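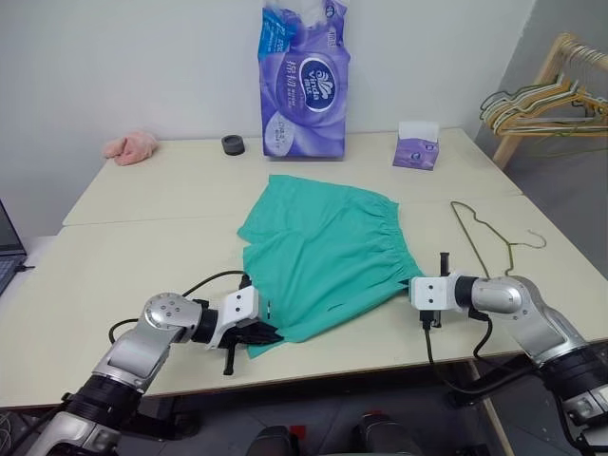
4. Recording your first batch (shorts onto a hanger)

Okay, you've got both arms powered, the leader handles zeroed, and the Satti recorder open on the laptop. If any of that isn't true, go back to section 3 and finish it, I'll wait. This section takes you through one full batch of the hanging task, and a batch for us is 50 episodes. Don't panic! The early ones are slow and then your hands start to get it.

I'm writing this the way I do it. Sadia and Si-woo each have small habits of their own, and that's fine as long as the steps below come out in the same order.

4.1 Laying out the table

1. Put the shorts down flat near the middle of the table. Waistband pointing away from you and to the right, leg openings toward the left. A diagonal is good. A few wrinkles are good too, so please don't iron anything.

2. Set the wire hanger on the right side, hook pointing outward. It should be within easy reach of the right gripper without stretching the elbow all the way.

3. Leave the stuff at the back of the table alone. The tissue pack, the pink cloth, whatever else has ended up there, it all stays. We want the model to see a table that people use, and Fouzia will swap things around between batches anyway.

4. Check where the cables run. The one on the left arm likes to loop up over the tabletop, and that's okay so long as it isn't lying on the cloth.

Note: if you're on the pair of cream tables, the seam in the middle can catch a finger tip. Come in a touch higher there and lower the gripper once you're past it.

CAUTION: Keep your hands off the table whenever the handles are live. Press the pause pedal, watch for PAUSED on the laptop, and then reach in. Every time, even if it's only to nudge the hanger an inch.

4.2 Recording an episode

1. Bring both arms to the home pose and hold still until the recorder beeps. Anything before the beep gets thrown away.

2. Press the right pedal once to start. The timer turns green.

3. Move both grippers in toward the cloth together. I know it's tempting to park one arm and work with the other, but the whole reason we bought two is to get two-handed examples.

4. Pinch the shorts by the edge near the left leg with the left gripper. Take a small bite of fabric. If you grab a big handful, the cloth bunches up and you'll be fighting it for the rest of the episode.

5. Bring the right gripper to the waistband, with one finger over the cloth and one finger under, and close it slowly.

6. Lift just enough to clear the table, straighten the waistband, and set it back down in line with the hanger.

7. Let go with the right gripper, pick up the hanger, and work one corner of it into the waistband. Then do the other corner. This is the hard bit, so take your time!

8. Lift the hanger by the neck, hold it clear of the table for 3 seconds, lower it, and press the right pedal again to stop.

9. Tag the episode: G for good, R for recovered (you dropped something and fixed it), F for failed.

Note: please don't delete the R ones. I used to, and Noreen was very patient in explaining that the recoveries are some of the best data we have. A model that has only ever watched perfect runs has no clue what to do once a corner slips off the hanger. Keep the F ones as well, they go in their own folder and we use them for the scoring model.

CAUTION: The left finger tips can dip below the front edge of the table when you're working on a leg that hangs down. Raise the arm before you pull it back toward you. If you drag it straight back, the fingers hit the tabletop from the side, the joint trips, and you have to home everything again (and sometimes replace a finger pad).

4.3 Between episodes

1. Pause, take the shorts off the hanger, and put both back on the table.

2. Change something small. Turn the shorts a little, slide the hanger up or down, flip the cloth over. Don't plan it too carefully, because people who plan it end up with the same five layouts. Si-woo just drops them and flattens whatever lands.

3. After every 15 episodes, stop and rest your wrists. The recorder will nag you. Let it nag you, and take the break.

4. At the same break, open the last clip and look at the head camera view. Both grippers should be visible while they're working on the cloth. If an elbow keeps blocking the waistband, lower your seat a notch and try again.

Note: a good episode takes me almost 2 minutes. If yours are a lot longer in the first batch, that's normal and you can still tag them G. Please don't speed up by jerking the handles. Fast and jumpy is much worse for training than slow and smooth, and the Ronov filter will toss those clips anyway.

4.4 When things go wrong

Gripper closes on nothing: open it, come down a bit lower, try again in the same episode. Tag it R.

Shorts slide off the table: pause, stop the episode, tag it F. Don't put them back by hand and carry on, or we'll have a clip where the clothes teleport.

Hanger bends: wire ones do this. Straighten it by eye, or grab another from the rack.

Recorder says DROPPED FRAMES: close the browser. It's nearly always the browser. If the message comes back, save what you have and message Shamim with the batch number.

One arm lags behind its handle: stop right away, press the red button, and don't record anything else on that station until someone from the Clancombe bench has checked the joint.

4.5 Closing the batch

1. Home both arms and switch the handles off before you touch anything else.

2. Type your initials and the garment (just "shorts" is fine) in the batch notes. If you changed hangers partway through, put that in too.

3. Press Upload and leave the laptop open until the bar is finished. Closing the lid pauses the upload, and it won't restart on its own.

Uploaded batches show up in the Stedico list overnight. Section 5 covers how to review them and fix a wrong tag.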